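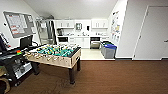

The kitchen run area, seen from the head camera.

Notebook home | Entries | Parts bin | Run logs | Calendar | Log out

June, kitchen run notes, dishwasher task

Writing this up at the kitchen end so I don't have to reconstruct it from run logs later like last time. Vilho Kiiskinen and I have the dishwasher task for the club's Gonham entry, and today was supposed to be the day we stopped fussing with the approach and worked on the grasp. We mostly fussed with the approach.

For anyone reading who's on another sub-team: our task is a start mark on the brown floor, drive past the foosball table, cross onto the tile, stop at the counter, and put dishes from the sink into the lower rack. The Gonham rules (section 7, go read it, it's short) say the route has to cross at least one change of flooring, so the line where the brown floor meets the tile is kind of perfect for us. It's also where I lose the most sleep. Odometry looks great right up to that line and then I stop trusting it.

What I changed before lunch:
- Approach speed down until we're over the seam, then back up. Config is in approach_b, don't touch approach_a, Vilho is still comparing against it.
- Foosball table legs put into the map by hand. The planner kept treating the space under the table as a shortcut (I mean, I get it, so would I).
- Goal pose at the counter moved left. I had it lined up with the middle of the dishwasher door, and with the door folded down there's just no room to work from there. Coming at it from the sink side gives the elbow somewhere to go.

That last one is the big one and I wish I'd done it weeks ago! All my old poses were recorded with the door shut. Of course they were, that's when it's easy to drive up to a counter. So step one for the rewrite is that the door is open before we plan anything, and the base stays put until the rack is loaded.

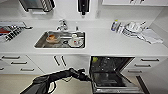
The other argument of the day was pick order. Vilho wants the cup first, then the saucer, then the bowl. I want the bowl first and out of the way. His case is that the cup is a nice tall thing with an edge you can close on, and an early success is worth points even if everything after it goes badly. My case is that clear glass is miserable for the depth camera and I'd like to spend our fresh minutes on it. We went back and forth for a good long while and then agreed to log both orders and let the numbers settle it. I typed up his order as pick_order_vk and mine as pick_order_me and he has already complained about the names.

Some stuff on segmentation while I remember. Everything in that kitchen is white. White counter, white wall, white cabinets, white cup on a white saucer. The detector we trained back at Prelalberg had 211 labeled images, and nearly all of them were dishes on dark tables, so I'm not shocked it's struggling. I'd rather label 40 more from right where we're working than keep tweaking thresholds. I'll do a batch tonight if somebody else takes the drying rack views, those have so many overlapping glasses that I go cross-eyed.

Oh, and the dishcloth on the counter. The detector says plate. It says plate with total confidence. I added a "cloth" class and will see how that does.
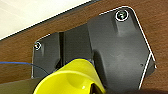
Club Notebook, Vol. 3, p. 40

Bench notes, later the same afternoon. I moved over to the wrist camera for a bit since the head camera is no help once the arm is over the work. Tried the edge overlay on one of the dark gray mounts lying on the table and I'm pretty happy with it. It follows the outer contour along the top and down the right side, and it rings both screws. I'd been worried about dark plastic with low contrast and it did better than I guessed.

Things I still want from it: something sensible inside the deep slot, where it's close to black and there's nothing to trace, and less sensitivity to shine. The bright yellow plastic has a highlight on it that I'd like to use as a test case. If we can get the overlay to behave on glossy yellow, maybe glossy white crockery isn't hopeless. Maybe.

Vilho thinks we should borrow the contour code from Pratus, our sorting project from last season, and he's probably right that it's cleaner than mine. It's under the Lappalainen branch. I looked at it for ten minutes and couldn't find where the smoothing happens, so that's a job for the two of us together.

To do:
- label kitchen batch (me)
- rerun the seam crossing with approach_a and approach_b, same start mark
- door open check before planning
- log both pick orders, same dishes, same spots in the sink
- ask Vilho where the smoothing is
- rename pick_order_me, fine, ok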